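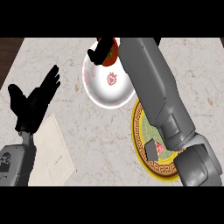 Plirnar Two-Arm Counter Station
Configuration for staff kitchens and serving counters
Data sheet revised 08/02/2019

The Plirnar is a two-arm station for plating and sorting food at a standard-height counter. It takes over the repeated reach between bowl and plate. Portion decisions, allergen checks and final release stay with the kitchen crew.

Specifications
Working reach, each arm: 668 mm
Stored item routines: 64
Hands: black, multi-fingered, left and right
Arm housings: gray, sealed at the joints
Control software: Hena, supplied with the station

Either arm can work alone. Routines are edited in Hena on a simulated counter before they are released to the floor. The operator sets the bowl and plate positions, runs the routine in simulation, and signs it off. Flat-rimmed and patterned plates are both accepted — the rim is entered once as a no-contact band. 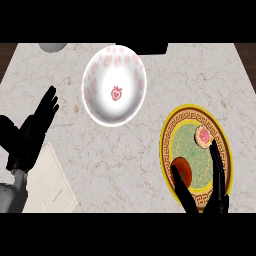 Round items such as tomatoes and cookies each need their own grip entry. Do not copy a grip from one item to another, even at similar diameter.

Staffing and duties
At the Koubek canteen the station logged 2,512 placements during October. The two counter positions were kept. Their duties moved from plating to loading, inspection and routine editing, and both operators completed the 31-hour Hena course on paid time. Shift handover now includes a review of stopped cycles. Ľudovít Charvát, who leads the counter crew, asked for a pause control on the serving side; it has been standard on all units delivered afterward.

Options
Fallarero rolling base, locking
Second pause control
Spare finger set, left or right

Quotes are issued per site after a counter survey.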